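Derbridge Robotics Lab Course
Unit 4: Wrist Pose from Square Markers
Handout for the second lab session

Reading before class: the Maselix calibration guide, sections on intrinsics and board detection. Bring your own solution to the reprojection exercise from Unit 3.

This unit covers the path from a head camera stream to a pair of wrist trajectories that a planner can use. The running task is wiping a vertical surface with a cloth.

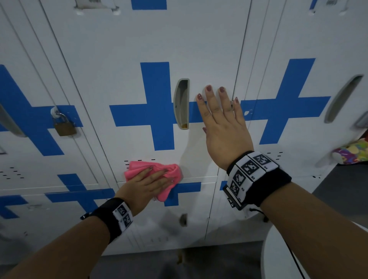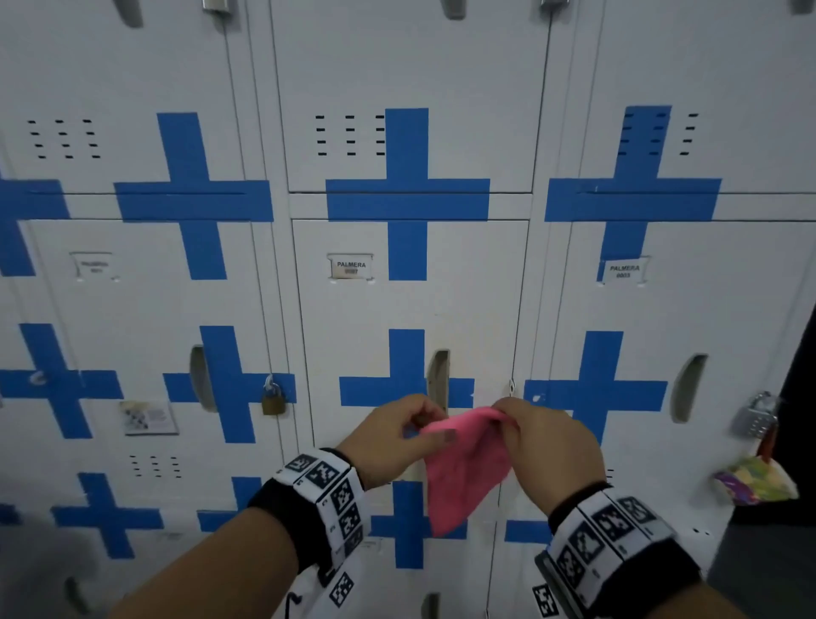 Wiping task at the lockers, head view. Both wrists carry marker bands.

4.1 Detection
Each band has several square markers on flat panels. Run the detector on the grayscale image and keep the four corners of every accepted marker, in the order the library returns them. Do not average corners across markers at this stage. Reject a candidate if its shortest side is under 12 pixels; below that, corner noise dominates the pose.

4.2 From markers to one wrist pose
Every marker ID has a fixed transform to its band frame, stored in the band file. Stack the corners of all visible markers on one band and solve a single perspective-n-point problem. Solving per marker and averaging the results gives worse rotations. A lone square seen nearly head-on has two pose solutions with similar reprojection error, and the solver can flip between them from one frame to the next. With two panels at different angles the ambiguity mostly goes away.

If only one marker is visible, keep both solutions and pick the one closer to the filter's prediction.

4.3 Filtering
Use the error-state filter from the Tănase notes. State: position, velocity, orientation, angular velocity. Scale measurement noise with the inverse of the marker area in pixels. Gaps up to 800 ms may be bridged by prediction. Longer gaps are marked invalid and passed on as such. Do not interpolate across them.

4.4 Contact segments
Wrist pose does not give contact directly. For the lab, fit a plane to the locker fronts and label a sample as contact when the palm offset is within tolerance and the velocity normal to the plane is near zero. Handles and door seams break the plane assumption, so expect short false gaps there.

4.5 Lab work
The Hasberg sequence has 2,068 frames, 53 of them with hand-labeled wrist poses. Report median translation and rotation error on the labeled frames, with and without the joint solve from 4.2. Plot the rejected detections separately. Submit code and plots before the Unit 5 session.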